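My aunt Tatiana Kuruc keeps a ticket stub from every garden open day she has ever been to, and she has been trying to get me to one for years. I have a balcony with a dead rosemary on it. I've never understood paying to look at somebody else's hedge. But in February she signed us both up for the winter opening at Stilten, and I had run out of excuses.

For those who don't follow this stuff, Stilten is an old farmhouse with a walled garden, a glasshouse and a lot of snowdrops. The leaflet promised "a garden for all 365 days." I'd like to see the person who wrote that stand by the vegetable beds in sleet.

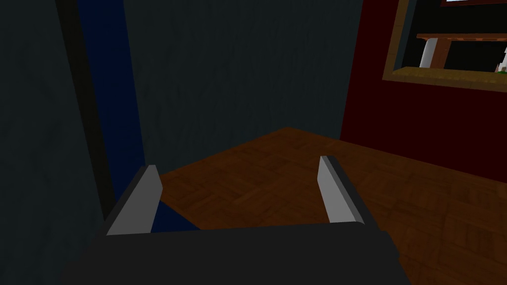
## The snowdrops

I was told there were 400 kinds. Bohumila Jelínek, who was leading our group, said it twice, and people made the noise people make in church. I looked hard. I saw a small white flower, and then I saw it again with a slightly different green mark on it, and that went on for most of the morning.

One had a label saying it had been bought for $40. One bulb! It looked a little smaller than the free one next to it. I asked Bohumila how you would know if somebody swapped the labels, and she said you would know. I don't think you would.

She did say one thing I wrote down. They move their clumps while the leaves are still green, and never bother with dry bulbs in fall. My aunt says she has been telling me this since I was a teenager.

## The glasshouse

Warm, at least. It was restored by a firm called Druta, whose name is on a brass plate by the entrance and on a second brass plate inside. The vents open by themselves when it heats up, or so the man on duty told us. They stayed shut while we were in there, so I'll take his word for it.

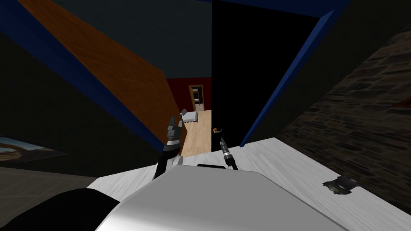
*By the doorway.*

There was a long argument near the lemon trees between Radomír Charvát and a woman I didn't catch the name of, over whether you can feed citrus in winter. Both were completely sure. I have noticed that gardeners are always completely sure – and that their gardens look the same either way.

## What it cost

Tickets were $7 each, which I can't complain about, though I'd planned to. Parking was extra. Soup was extra. The plant stall was where they really got you. My aunt came away with two hellebores and a climbing rose called 'Mahlangu' that she has no wall for. I asked what she was going to do with it and she said, "Something."

The soup was leek, and good.

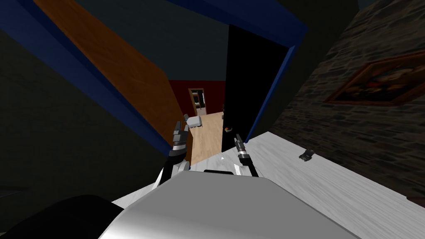
We left around noon, when the sleet turned to proper rain and the paths started to go. Somebody had put down straw by the compost heaps, which helped for a couple of yards. My shoes are still on the radiator.

Tatiana wants to go back for the tulips. She says winter openings are for people who already like gardens, and that I should have started with something easier. That may be right, but she also told me this one would convert me. I've said maybe, and I've asked her to find out about the parking first.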